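Speaker notes – "Your deposit, their deductions"
Tenants' evening, Mar 12, 2021

Start with the letter. Don't explain who I am yet, just read it out.

"Following the check-out inspection we propose the following deductions." Stop at "propose". Ask the room who has had one of these. Then ask how many wrote back. In my experience it's far fewer, and landlords know it as well as I do.

The figures, slowly. Deposit paid: £3,935. Proposed deductions: £2,043. That was a flat managed by Bravora, let for 11 months to two people who owned hardly anything. The largest item was "full redecoration". The second largest was a carpet.

Ask: how old was the carpet? Wait. The tenants didn't know either, and the letter didn't say. That is the first thing to ask for in writing. A carpet that was old when you moved in isn't worth the price of a new one when you leave, however often the agent uses the word "replacement".

Next, the check-in report. Bravora's said "good condition throughout" for every room, including one with a boarded-up fireplace. I'm told these reports are independent. The firm that wrote it was paid by the agent, booked by the agent and shared a postal address with the agent. People can decide for themselves how independent that is.

Pause for water. 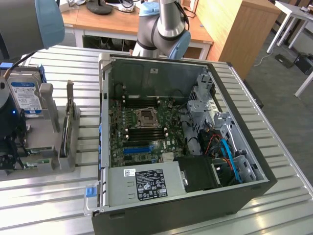
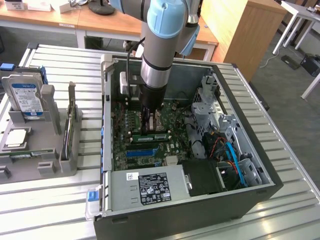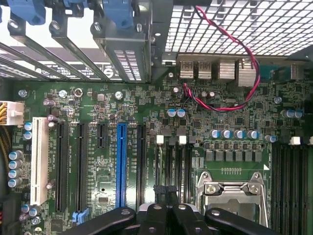 Elínborg Bjarnason
Housing adviser and former tenant representative, Kanagaratnam Court

Part two: going to small claims, or being taken there.

Say early on that I'm not a solicitor. What follows is what I've watched happen, and rules change. Anyone with a hearing date should get proper advice this week and not rely on my notes.

A letter headed "notice before action" is a letter. It isn't a judgment and it doesn't mean bailiffs. It does need an answer, and by the date it gives. I've met people who put it in a drawer for a month out of sheer fright, and I understand that, but it did them no good at all.

Tell the Nudov House story here. Keep it short! Last time it ate the whole second half.

– Tenant asked for her deposit back in October.
– Agent replied with a bill for cleaning.
– She asked for the cleaner's invoice.
– Invoice came, with a different flat number on it.
– Agent called this a "clerical matter" and knocked a bit off.
– She kept asking. It took eight emails before the rest was dropped.

I don't think she won on any clever point of law. She had kept every message in one folder, in date order, and she could find things faster than they could. I'd also like to know how many other people were sent that invoice, and I doubt I'll ever hear.

A word on Zumley, as somebody is bound to ask. It's the app that offers to "fight your landlord for you" and takes a share of whatever comes back. I've read the terms. They run to over 8 pages and the part about fees is near the end. It may suit some people. But as far as I can see it fills in a form that you could fill in yourself over a cup of tea, and then it sends you reminders.

Mediation: mixed feelings, say so. It's cheaper and quicker than a hearing. It also tends to land halfway, and halfway between a fair sum and a silly one is still a bit silly. Work out your lowest figure before the call and write it down where you can see it.

Hand over to Bergþóra Baldursdóttir for questions on repairs and damp. She has the sample letters by the door. If the carpet question comes up again, send them to me.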